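Sorting out the jewellery this afternoon. I've put it off since August and there are only so many times you can untangle the same chain.

Everything comes out onto the bed first. Put a blanket down before you start. Small earrings vanish into a duvet and you find them with your foot.

I had it all in one big box from Trulley, the kind with velvet slots. It looked good on the shelf. The slots were too narrow for bangles and too wide for studs, so it all ended up in the bottom tray anyway.

New system is drawstring pouches and plain white card boxes. Pouches for things I wear, boxes for things I keep but don't wear. Each pouch gets one set and no more.
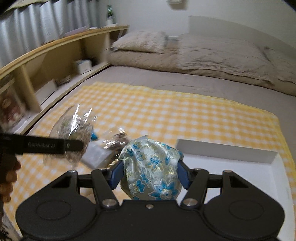 Brocade ones are my favourite. They hold their shape a bit when they're full and the pattern means I can tell them apart in a drawer. The plain cotton ones I bought first all looked the same and I was opening four to find one ring.

I got most of mine from Amarasinghe, the fabric shop in Cliltthorpe. They make them up from offcuts and keep a basket of them by the till. £2 each last time I went. You don't get to choose much, it depends what they've been cutting.

If you're ordering online, check the measurements. I had a pack from Vorley that said 110 mm and I read it as wide. It was the height. Fine for earrings, no use for a bracelet.

Someone asked about tarnish. I leave silver in its plastic inside the pouch and squeeze the air out. Costume stuff goes in as it is. Pearls never go in plastic, they get fabric only.

Keep the lids with the boxes. I put mine underneath while I'm working so they don't wander off. Last year I finished with three boxes and one lid.

Broken things go in their own pouch, with a note saying what's wrong. Mine has a clasp, two odd earrings and a watch strap in it. I'll take it in on Sunday when the market's on.

Still to do: hair clips, and the bag of beads. The label on the beads says 500 and I am not checking.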